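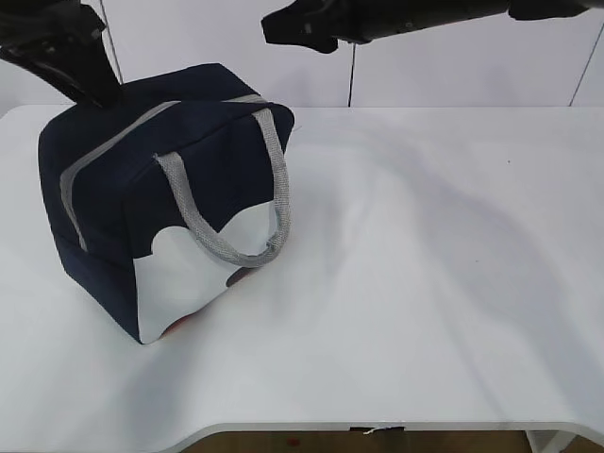

Posted by Fedura Day Trips on Dec 1, 2018 | 2 comments

Trips > Factories and Mills > Gakow

Trips Maps Food Archive Contact

A Day at the Ghanem Woolen Mill

We had been meaning to get over to Gakow for years, and when the Ghanem mill put up a notice for its winter open day I decided that was that, we were going. The road from Sullby follows the river nearly the whole way and it's a lovely drive, even with the trees bare — slow, though, so leave early if you want to park near the gate. We didn't, and ended up behind the feed store, which gave us a nice walk over the footbridge with the mill chimney straight ahead.

The tour starts in the wool store, and oh, the smell! Sheep and rope and something like old candles. The bales are much bigger than I had pictured. Our guide had us all lean on one together, a whole row of grown adults pushing, and it didn't budge. She let us shove for a while before she told us it weighed 485 pounds.

From there you go up to carding, where the fleece comes off the rollers in a sheet so thin you can see your hand behind it, and then to the spinning floor. There are 3000 spindles in that one room. You get foam earplugs at the door and you will want them (the guide does her talking out on the landing). I could have stayed up there all afternoon watching the bobbins fill.

There's no cafe at the mill, only a tea urn and a long bench in the old dye house, so bring something to eat. I'm a great believer in a proper insulated lunch bag for these trips, one with a handle, and a container with a lid that fits down inside it. Ours held cold noodles and the last of the plum cake, and people on both sides of us were eyeing the cake.

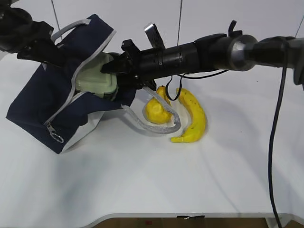
The Weaving Shed and the Shop

After lunch they run two of the old looms for visitors, a plain one and one set up for the checked blanket the mill is known for. The floor shakes under your shoes. A little boy in front of us asked whether the loom ever got tired, and the weaver gave him a very serious answer about bearings and oil.

The shop is across the yard. Seconds are stacked on the back shelves, and most of the flaws are so small I had to ask what was wrong with them. I came away with a gray throw for $50 and a bag of yarn ends I have no plan for at all. They take cards, but the machine was slow and the line went out the door, so cash is handy.

We drove home in the dark with the throw over our knees. The mill plans to open again in spring, when the dye house will be working, and I've already asked to be put on the mailing list.

Share 2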